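3. Layout of the vanity counter

The unit under study is a single-basin bathroom vanity with a gray cabinet and a white top. The goal of this section is to fix a storage position for each item kept on the counter so that the basin and both faucet handles stay clear. Measurements were taken by Nanna Kirkegaard and entered in the Voramura layout sheet.
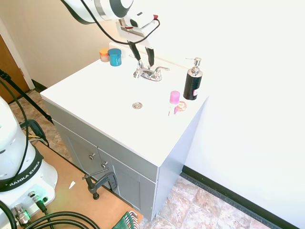 Items were sorted by frequency of use. Daily items go within 298 mm of the front edge. Items used less than once a day go to the back corners. Jars are kept together, lids up.

3.1 Back edge and wall

The first draft placed a narrow Stileo shelf behind the faucet. It was dropped in March after the depth was checked and found to be 8 mm short. 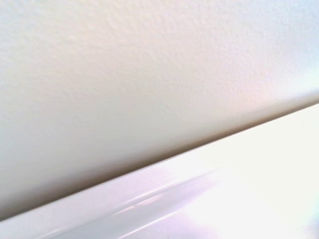
Splash water was the second concern at the back edge. Tall items were moved forward by 20 mm to leave room for a cloth. The wall paint has a fine stippled texture, and residue in the pits is harder to wipe off than residue on the glossy white surface next to it. Adhesive hooks were ruled out for the same reason.

3.2 Revised arrangement

The revised plan keeps the jars at the left end and bottles at the right.

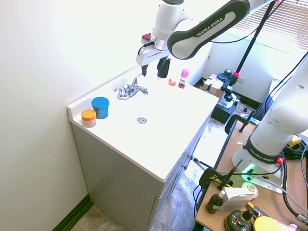
Wiping the counter under this plan took 21 seconds, including lifting and replacing the items. The Roretti tray listed in the proposal was not purchased. Drawer storage is covered in section 4.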